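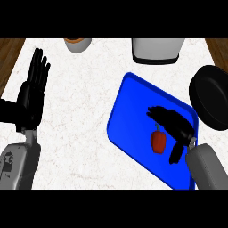

How to Set Up a Kitchen Chore Test in Simulation (and Find Out What Your Robot Can Do)

Posted 4/23/23 on the Grevby project pages
Level: beginner to middling. You need a working simulator and a two-arm robot model with hands.

Every few weeks a friend asks me when they can get a robot that puts the groceries away. I love this question! My answer has changed a lot since I started working on Grevby, and it keeps changing, so I built a small test that I can run again whenever we have a new controller. This page walks you through building the same thing. The chore is as plain as I could make it: take one vegetable off a tray and put it in a pan.

If that sounds too easy, try it first and then come back.

What you need

- A simulator that handles contact between fingers and curved objects without everything blowing up. We use Runden, but any physics engine you already know is a better choice than a new one.
- Two arms with multi-finger hands. You can do this with simple two-finger grippers, and you'll get better numbers, but the hands are where the fun is.
- A countertop, a tray, a pan and one pepper. Most free kitchen asset packs have all of them.
- A way to drive the arms by hand for recording demos. A headset with hand tracking is great. A keyboard will make you miserable.

Step 1. Build the counter

Start with a flat surface and put your robot at the near side so that both hands can reach the middle without the elbows locking. Check this before you place a single object. Move each hand to the far corners of the area you plan to use and write down where it starts to struggle. My first counter was too deep and I lost a weekend to a reach problem that I kept blaming on the controller.

Give the surface a real texture. A veined stone like marble is good practice, because a plain gray slab teaches a vision policy nothing about clutter. Same goes for the floor behind it. Wood is fine.

Step 2. Place the tray and the pan

Put the tray on the side of the hand you expect to do the work, and turn it a little so it isn't square to the counter. I use a bright blue tray with a red bell pepper on it, and I'd suggest something just as loud for your first run. You want to know whether the robot can do the job before you find out whether it can see the job. Save the brown mushroom on the brown cutting board for later.

The pan goes just past the tray. I have mine at the right, just past the tray's corner, close enough that the right hand can make the whole trip alone. Leave a container or two along the back of the counter as well. They aren't part of the chore, but a real kitchen has things standing in it, and a policy trained on a bare counter gets a nasty surprise when it meets a canister.

Step 3. Set up the pepper properly

This is the step people rush. A bell pepper is slick, lumpy, and wider than you think once you have to wrap fingers around it. Three settings matter most:

Collision shape. Don't use a sphere. Break the mesh into convex pieces and keep the stem, even if it's tiny. Fingers catch on it.

Mass. Weigh one! Mine was 236 grams and the asset I downloaded had it set to one kilogram. The arm was lifting a brick.

Friction. Start higher than feels right, get the grasp working, then bring it down a bit at a time. If you begin with realistic friction you'll spend days not knowing which part is broken.

Step 4. Pick a starting pose for the hands

For the working hand, I like a start above the tray with the fingers already curled a little and the thumb low, so it's close to a grasp from the first moment. Later you can pull the start back and make the policy find its own way in.

The other hand needs a pose too, even if it has no job. Park it open and upright on its own side, with plenty of bare counter between it and the tray. If you leave it loose, a learned policy will wave it around, and sooner or later it will come across and swat the tray.

Step 5. Record demos

Drive the arms yourself and record. Go slowly on the approach and at normal speed on the carry. Reset the pepper to a slightly different spot and angle every time, including a few nasty ones with the pepper up against the tray's rim.

We collected 2,683 demos over January. You do not need that many to start. Get a small batch, train, look at the failures, and record more of whatever it's bad at. Throw out the demos where you fumbled and got lucky - the policy will copy the fumble and leave out the luck.

Step 6. Score it in stages

A plain pass or fail hides everything interesting. I split the chore into 4 stages and log each one:

1. Fingers touch the pepper without shoving it off the tray.
2. Pepper leaves the tray.
3. Pepper is over the pan.
4. Pepper is in the pan and the hand has let go.

The letting go deserves its own line. Our early policies would carry the pepper over beautifully and then stand there holding it until the time ran out.

Common trouble

The pepper squirts out sideways. Your thumb is closing late. Try closing the thumb and first finger together and the rest after.

The tray slides. Add friction under the tray, or accept it and use the spare hand to hold the rim. That second option is a lovely little project in itself.

The pepper shakes in the grasp. Your physics step is too long. Halve it and see.

So, can they do chores yet?

Here's where I've landed, and I'm happy to be argued with. One known object, one known tray, good lighting: yes, pretty often, and it's a thrill every time. Swap the pepper for a bag of them and things fall apart quickly. Soft packaging is hard. Wet things are hard. Putting something away in a cupboard you can't see into is very hard, and our group hasn't cracked it.

The friends over at Hourani work on sorting parts into bins for small shops, and they're further along than we are. A shop floor lets you decide where the bin goes. My kitchen has never once looked the same 2 days in a row.

What to try next

Move the pan to the other side, so the hands have to pass the pepper between them. Then swap the pepper for an egg, which will humble you. The Risham scene pack has a decent sink if you want to get into washing, and I'm writing up the sink version next. Send me your stage logs if you run this, the ugly ones especially!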